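Recording two-handed demonstrations for the crate-packing task

Skustow docs > Teleoperation > Tutorials

Applies to the Pludbridge simulator with the bimanual humanoid model. Last revised in May.

You will drive both arms with the tracked gloves, put the groceries into the crate, and save the run as a demonstration that the training scripts accept. You need a working glove setup and a completed hand calibration. If the calibration is older than your last glove firmware update, redo it first.

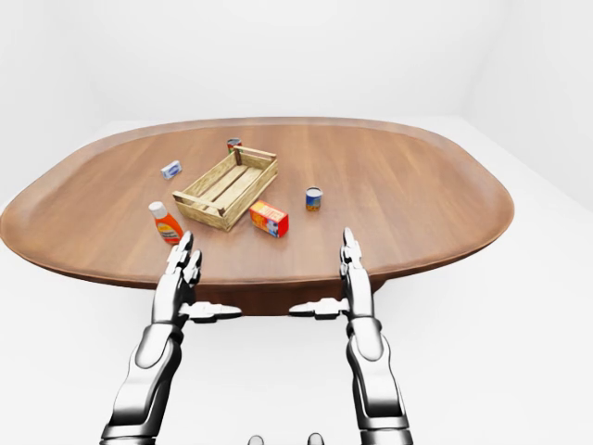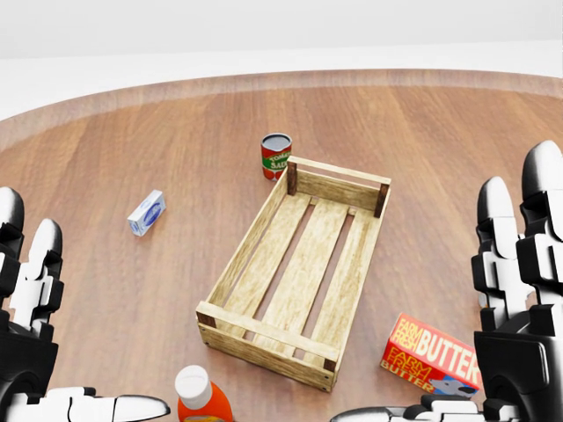
Gifty Bonsu: On my setup the thumbs swing inward as soon as I engage the clutch, even when my own hands are open. I lost most of a session to it before finding that the thumb base joint was mapped from the wrong glove channel. Please mention it in the steps, the default profile still has it.

The mapping fix is in step 2.

1. Start the task and check the reset

Launch Pludbridge with the crate-packing task and leave the gloves powered off. The reset places the crate and the grocery items on the table with a small random offset and a random rotation. Both hands go to the rest pose: open, palms clear of the objects, thumbs pointing toward each other. The rest pose is stored in the task file and does not depend on the gloves.

Reset several times in a row and watch the items. They should settle at once. An item that jitters or drifts after the reset usually has a bad collision mesh, and demonstrations recorded with it will teach the policy to chase a moving target. Open the physics panel, switch on the collision overlay and look for a mesh that sinks into the tabletop.

The crate is the object most likely to give trouble. It is slatted, and a convex hull around the whole thing closes off the opening. Use the decomposed mesh. With the hull loaded, anything you release over the crate lands on an invisible lid.

2. Map the gloves

Power on the gloves and open the retargeting panel. Load the profile for your glove model, then check each finger on its own:

Curl one finger fully. Only the matching robot finger should move.
Straighten it. The robot finger should return to its upper limit without overshoot.
Repeat for the other fingers, then for the thumb, then for the other hand.

The thumb needs two channels, one for flexion and one for rotation at the base. In the default profile the base rotation reads from the flexion channel. The robot thumb then rotates when you only meant to bend it. Set the base rotation source to the abduction channel, save the profile under a new name, and load that name from now on. The default is overwritten on every update.

Set the position scale after the fingers are right. A scale of 1 is natural to use but makes you reach a long way for items near the far rim. Higher values save your shoulders and cost you precision at the fingertips. Change it before you begin a set of recordings, never in the middle of one.

3. Engage the clutch

The clutch is the left foot pedal. While it is up, the robot arms hold their last commanded pose and ignore you. While it is down, wrist motion is applied relative to where your hands were when you pressed it.

Hold your hands in a pose close to the robot's rest pose before you press. Position is relative, but finger angles are absolute. If your fists are closed when the clutch engages, the robot hands will close at full speed, and at the rest pose that can be close enough to knock something over.

You can release the clutch, bring your hands back to a comfortable position, and press again. This is called indexing. It is allowed during a recording, but the arms stand still while you do it, and the trimming script will cut any pause over 2 seconds. Keep indexing short and do it between items, with nothing in the hand.

4. Record

Press the right pedal once to start. A tone confirms it. Wait a moment with both hands still, then begin.

Work in a fixed order across all of your demonstrations. The order itself is up to you, but a mixed set takes far more data to learn from. Our order is cans first, then the boxes, then the bottle. The bottle goes last so that it can be laid on top of the others.

Grasping a can: come down from above with the fingers straight, close the thumb and first finger on the sides, then bring in the remaining fingers. Coming in from the side works too but tends to push a can that stands behind the crate out of reach.

Grasping a box that lies flat: the fingertips cannot get under it. Put the thumb on the near edge and the fingers on the far edge and squeeze across the short side. If the box is turned at an awkward angle, steady it with one hand and rotate it with the other. Do this in every demonstration where it comes up. Policies trained only on easy angles fail at the hard ones in a very consistent way.

Grasping the bottle: it is tall and tips easily. Wrap the fingers around the body below the shoulder, and do not pick it up by the cap. When it starts near the table edge, bring the wrist in from the outside so that the forearm does not sweep across the tabletop.

Use the hand on the same side as the item. For anything close to the middle, choose one hand and stay with it through the whole set. Passing items from hand to hand is a separate task with its own tutorial.

Lower each item into the crate before opening the hand. Dropping from above the side rail looks fine on screen, but the item bounces, and a bounce is different every time. When all items are in, return both hands to roughly where they started and press the right pedal again.

5. Mark the result

A dialog asks for a label. There are three.

Success — every item is inside the crate and at rest.
Partial — at least one item is in, and nothing has left the table.
Discard — anything else, including a tracking dropout.

Keep the partial runs. The training script ignores them by default, but the Ait Brahim filter can pull the good segments out of them later. A run where you fumbled a grasp, corrected it and went on still counts as a success. Those corrections are useful, so do not rerecord to make the motion look cleaner.

6. Replay before you keep going

After the first 6 recordings, stop and replay all of them from the saved actions, with the gloves off. Replay starts from the stored initial state and sends the same commands. The items should end up in the crate again.

If the replay drifts from the original, the action log and the physics step are out of sync. Check that the control rate in the task file is 33 Hz and that the recorder shows the same number. A mismatch here is silent. It will not raise an error at export, and it ruins the whole set.

Also replay from the head view. The policy will see the table from there and from nowhere else, so an item hidden behind your forearm for most of the run is hidden from the policy too. If you often lose sight of an item, lift the elbow and approach from a steeper angle.

7. Export

Run the Rurnen exporter on the session folder. It trims the pauses, resamples the joint angles, writes the head view at the training resolution and prints a summary. Read the summary. It lists any run longer than 3,000 steps, and those are worth opening by hand. Most of them contain a long hesitation in front of one item, and the policy will copy the hesitation.

Common problems

The robot hand shakes while holding an item. Grip force is too high for the contact settings. Open your own fingers slightly, or lower the finger gain in the retargeting profile.

The fingers stop short of closing. The calibration was done with a loose glove. Tighten the wrist strap and calibrate again.

The arm swings wide when reaching across the crate. The elbow solution has flipped. Release the clutch, reset the elbow hint in the arm panel and press again. Label the current run discard.

The tone sounds but no file appears. The session folder is read-only or the disk is full. The recorder writes only when the run ends, so check before a long session.

Everything lags behind the gloves. Turn off the collision overlay — it is slow with the decomposed crate mesh, and you do not need it after step 1.

Next: Handing an item from one hand to the other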